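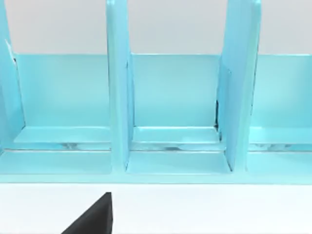
Lizeth Ayala has been building the same machine since September, and there is still nothing of it that you can put your hand on. She works at Balstead, the shared workshop behind the old printing house, usually at the long bench near the window, and what she builds there is a small storing system for her own spare parts. Two arms should take little pieces from the table and put them away into compartments. For now everything exists in simulation only. The light blue rack with its upright dividers is drawn by her own computer, and if you look at the corner where the middle back panel meets the divider on the right, you find a thin black gap. "I know about this gap," she says before I can ask. "I made the panels a little too short. The robot does not care, so I leave it."

I visited her at seven in the evening, when the laser cutter was finally quiet. She made tea in the metal room, moved a box of bearings from the second chair and started to talk before I had opened my notebook.

How it started

Lizeth repairs sewing machines at home. Small parts come to her in paper bags, and in the past she kept them in jars, then in drawers, then in more jars. A friend from the workshop, Segundo Villca, proposed to her that she build a wall of compartments and let a machine do the sorting.

"Segundo said it as a joke, I think," she says. "But I went home and I drew the rack the same night. It had too many compartments. I have the drawing still, it is terrible."

She did not begin with metal or with motors. Before this she had made one other machine, a turning tray that she named Puma, and she bought all the materials for it before she had tested the idea. Puma is now on a high shelf in the workshop, with a cloth over it. "I spent my money for the tray and then I learned that the tray was wrong. I did not want to learn it a second time at this price."

So the new project, which she calls Cluvton, lives on one desktop computer. She wrote the first description of the table and the rack in 157 lines, and she is quite proud of this number. It has grown since then and she prefers not to say how much.

Learning to pick up one thing

The first exercise was very simple: bring the gripper above a block and come down without pushing it away. I asked her why the block has this orange and brown surface, like a piece of cake. She laughed. In the first version it was white, the same as the table, and she could not see on her screen if the arm had taken it.

"With white on white I was guessing all the time. Now I see it immediately. Katherine came by and asked me why the robot is eating my lunch."

Katherine Ríos, who has the bench beside hers, confirmed this from across the room.

The most difficult thing at the beginning was the height. The fingers hang from a straight bar, and they have to be open wide when the gripper comes down. Lizeth had them open enough from the first day, but she let the body of the gripper come too low. It touched the top of the block before the fingers had closed, and the block jumped to the side. "In simulation a block can jump very far," she says. "One time I could not find it. It was under the table, falling forever."

She keeps a record of every run in a plain text file. On the evening of my visit the file had 3647 runs, and in 3179 of them the block was lifted from the table. She does not count the placing yet. The placing has its own file, and she closed that one rather quickly when I came near to the screen.

I asked if she watches all the runs. No, she said, only the bad ones, and she watches those at slow speed. When a run goes wrong she looks first at the shadow of the gripper on the table, with the bar and the two fingers drawn in soft gray. For her it is easier to judge from the shadow how the fingers stand than from the arm itself, where everything is black on black.
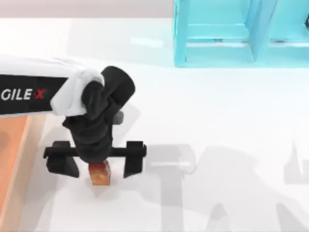
From the table to the rack

The rack is the part where she has changed her opinion most often. At first it stood very close to the arm, and the arm had to fold itself like a person in a small bathroom. Wálter Llanos, who teaches the woodworking course at Balstead, looked at it one afternoon and asked her why she did not simply move it back. She moved it back. Now there is open white table between the working place of the gripper and the shelf.

"I was two weeks with calculations for the folded position," she says. "Wálter looked for one minute. I was a little angry with him, and then I brought him bread."

The dividers are the next problem. A compartment is generous when you look at it from the front, but the gripper with open fingers needs much more width than the block that it carries, and it must open them again to let go. She has tried to come in from above, and she has tried to come in from the front. At the moment she prefers the front, with the tip staying low – but she says I should ask her again in one month.

What comes next

The real rack will be cut at the workshop. Rosaura Mamani has promised her the offcuts from a shop sign, and Lizeth has put 285 dollars to the side for the rest of the material. The arms are another question. They are too expensive to buy for a collection of sewing machine parts, she knows this very well, and she is writing to Drodham, the tool library on the other side of town, to ask what it costs to borrow one for a weekend.

And if they say no? She turned her cup on the bench for a while.

"Then I have a very good robot in my computer, and the parts are in jars. I can live with it. But I would like to see it one time with a real bobbin case. They are slippery, you know. The block is not slippery at all, I gave it a lot of friction in the beginning and I never took it away."

When I left she was already back at the file with the placing, and Katherine was asking who had taken the small clamps.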